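Collham kitchen robot trial halted after arm fails to stop

August 11, 2023

A trial of kitchen robots in Collham has been put on hold after an arm carried on moving when its stop button was pressed, the company behind the scheme has confirmed.

Upadhyay, which supplies the arms, says no one was hurt and describes the fault as "a short delay in the stop signal". It has not said how short. A worker who was at the Prustport test kitchen on the day puts it at several seconds, long enough for the arm to push a dish off the table and knock against the edge of the worktop before it came to rest.

The arms are being taught to sort food and lift plates and bowls for people who find kitchen work hard. Under the plan, 200 homes in Collham were to be offered one from September. Upadhyay said as recently as last month that its machines had been through 500 hours of testing without a safety fault. It now says that figure covered an earlier version of the control software.

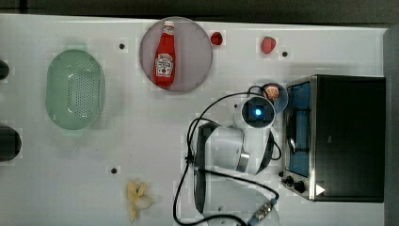
Kamarul Ong, head of product at Upadhyay, said the problem had been traced to a software update and that a fix was already being tried out. "The arm moves slowly and it is not strong enough to do serious harm," he said. "We stopped work the same afternoon, and we would do so again."

That does not quite match the firm's own log, a copy of which has been seen by this site. It shows the arm back in use the next morning and running for two more days before the trial was paused. Asked about the gap, Mr Ong said those runs were "part of finding the fault".

Shakuntala Tomar, who trains care staff and was asked to comment on the plans in the spring, said she had raised the stop button then. She wanted a switch that cut the power at the wall, with no software in between. "I was told it would make the arm drop whatever it was holding," she said. "I would sooner sweep up a plate."

Upadhyay would not say whether such a switch will now be fitted. Usow, the housing group that agreed to take the arms, said it was waiting for a written report and had not changed its plans. More than 700 tenants have been sent leaflets about the scheme. The leaflet says the arm "stops at a touch", and Usow said it had no plans to send out a new one before the report arrives.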